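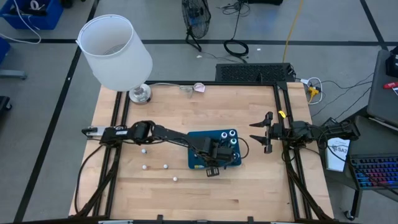
> I've been keeping my little cups in a cabinet for years and I'm tired of it. They never get used. I want them out on the table, on something flat, so people will pick one up. But every time I try it, it looks like the end of a yard sale. Do you all use a real tray, or is a plate all right? And how many do you put out? I have 16 and I can't stand to leave any of them behind.

Posted to: Small Cups & Saucers list | Filed under: Table Setting, Storage, Show & Tell
Monday, April digest — from a list member in Okthorpe

Oh, a plate is fine! Please use a plate. I went through three trays before I gave in, and every one of them had a raised rim that caught my sleeve, or handles that stuck out into the spot where I wanted the sugar. I like a rectangular plate with rounded corners. You get straight sides to line up with the table if you're that kind of person (I am), and the corners don't look so severe.

On how many — sixteen is too many for one plate, I'm sorry. I know it hurts. Four is my favorite. The four in my picture are pale on the outside and dark teal on the inside, and I bunch them up at one end of a blue plate, in a sort of loose two by two. I used to spread them out evenly and it looked like a muffin pan. Bunched together they look like they belong to each other, and the bare part of the plate is good for a spoon or a cookie, or nothing at all. If you can't choose, do four this week and four different ones next week, and you'll have been through the whole cabinet in a month.

About color. Somebody asked back in the winter whether a blue plate under teal cups was too much, and I've thought about it more than I should have. I think it works because the outsides are so pale. From across the room you mostly get blue and a bit of white, and then you stand over them and there's the teal looking up at you. I tried the same cups on a cream platter from Skirnberg (the oval one, not the square one they stopped carrying) and the insides looked nearly black to me. If your cups are dark inside, try them on something with a color to it before you buy anything new.

The table matters too. Mine is light wood and I leave the cloth off. I had a Jorneck runner down for a long time, the gray stripe, and it was always crooked by lunch. Without it there's more room for small odds and ends. I've got four little white balls lying off to the left of the plate right now, and I like them there! Four cups, four balls. I haven't lined them up or anything, they're just sitting on the wood.

And then the lamp. I know some of you feel strongly that a lamp does not belong on a table where people might drink something, and we don't have to do that thread again. But the one in the corner has a white fabric shade and a clear glass base on a round foot, and I find a glass base hardly takes up any room to the eye. The part I still haven't solved is the cord. It's thin and white, and it runs right across the top of the table, and I've moved it so many times. Does anybody have a trick for that? I bought a pack of 100 stick-on clips and used 6, and half of those let go of the wood by the weekend.

You also asked off list about felt dots for the bottoms. Yes for anything with a rough foot, no for the rest. The ones from Sivakumar come in a sheet and peel off clean. Put them on the cup and leave the plate bare, or you'll be scrubbing around them forever.

One more thing and I'll stop. Short straight-sided cups are much easier to bunch than the flared kind. If your sixteen are a mix, start with the short ones. The flared ones always seem to want elbow room, so I keep mine in a single row on the windowsill, where they get dusty, and I rinse them when I think of it.

Send a picture when you've got your first four out!

— Okthorpe

This site uses cookies to keep you signed in to the list archive. Accept | Manage settings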